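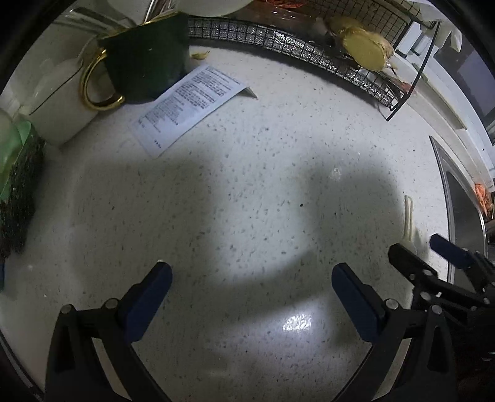

Kitchen counter, mug side, with the cream plastic utensil next to the sink.

From: Loan Ông
To: Clurnlow Kitchens list
Date: August 16, 2020
Subject: Re: Speckled white counter, worth keeping?

Tươi Cù wrote:

> We get the keys to the Skovska place in December and I am trying to decide
> what to do about the kitchen before then. The counter is white with gray
> flecks all over it. My sister says rip it out. The cabinets are fine and I
> would like to spend the money on the floor.
>
> Two questions for people who live with one of these. Does it show dirt, or
> does it hide dirt, and is hiding it a good thing? And how do you keep the
> stretch by the sink clear? In our current place that spot collects
> everything. I have a dish rack, a sponge dish, a soap bottle and a jar of
> spoons there and no room left to put down a pot.
>
> Also, did anyone ever find out who sells the Lurard shelf brackets now?
>
> Tươi

Tươi,

I would keep it. We have had a speckled white counter since we moved in. Ours has small gray and dark flecks, mostly short dashes that go every which way. If yours has larger chips in it, what I say below may not apply.

On dirt: it hides crumbs, pepper and coffee grounds very well. You will think the counter is clean and then put your forearm down on it. I wipe it by feel now. I go over it once with a damp cloth, then run my dry hand across, and wherever it feels gritty I go over it again. You can see one darker round speck in the picture, over on the right side. On a plain white counter I would spot something like that from the doorway. On this one I have to look for it.

What it does not hide is tea. A ring from a mug shows up brown against the white, flecks or no flecks. Baking soda and water, left for a few minutes and rubbed with a soft cloth, has taken out every one we have had so far. I stay away from the gritty powders. The person who had the kitchen before us used them near the stove and there is a dull patch there that will never shine again. The rest still picks up reflections from the window and the lights, and that makes streaks show, so dry it when you finish.

On keeping the sink end clear, my rule is that the middle of the counter stays bare and things can only live along the edges. That is the whole system. The big dark green mug has its place off to the left and goes back there when it is washed. Anything that comes out of the sink gets dried and put away before bed. I don't always manage it. The cream plastic utensil was still out by the sink when the picture was taken, and it belongs in the drawer.

I gave up the dish rack two years ago and use a folded towel, which goes on the oven handle when I'm done. With four or more people in the house I would probably want the rack back. The spoon jar I moved to the shelf over the stove. The sponge hangs inside the cabinet door on a hook — it dries faster there and I don't have to look at it. That leaves the soap, and soap takes up very little room.

If you do end up replacing it, get a price for the counter and the sink cutout separately. Âu quoted me 2138 for the full run, and when I asked what it would be without touching the sink end it came down to 2000 even. That was not enough of a difference to make me want a seam, so I left the whole thing alone and bought a better faucet.

I don't know about the Lurard brackets. I have 26 of the old screws in a bag if they would be any use to you, but no brackets.

Measure the depth of yours before you buy anything to stand on it. Mine is shallower than it looks and the first bread box I bought stuck out over the edge.

Loan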